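Good practice at the two-arm table
Oct 16, 2021 | By Marcelino Sotomayor

In August our group at Zurkevent rewrote the rules for working with the two-arm stations. The old text had 20 pages and people did not read it. The new one has six rules, and it hangs on the wall in each room. This gallery shows the daily work under these rules, with my short notes.

Rule one is about the table. Before a run, the operator puts out only the objects written on the task sheet, and everything else goes back to the shelf. Drawers must start closed, if the sheet does not say another thing. We had long discussions about this with the colleagues from Greklow, who prefer to start with drawers half open.
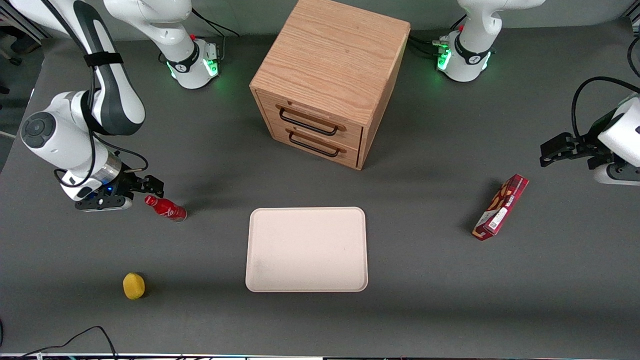

Rule two is about hands. While the arms have power, no person reaches over the table, also not to pick up something that rolled away. The operator first presses the stop button, says "stopped" in a loud voice, and waits for the answer of the second person. New colleagues find this a little strange in the first days.

Cables are checked before the first run of the morning. A cable must have enough length for the full movement of the arm, and the straps must be tight. Please write the result in the log, even if all is good.

The rule sheet can be used freely by other labs. Comments are welcome, especially about rule two.

Contact: Zurkevent, Room 233 | © 2021 Zurkevent | Back to top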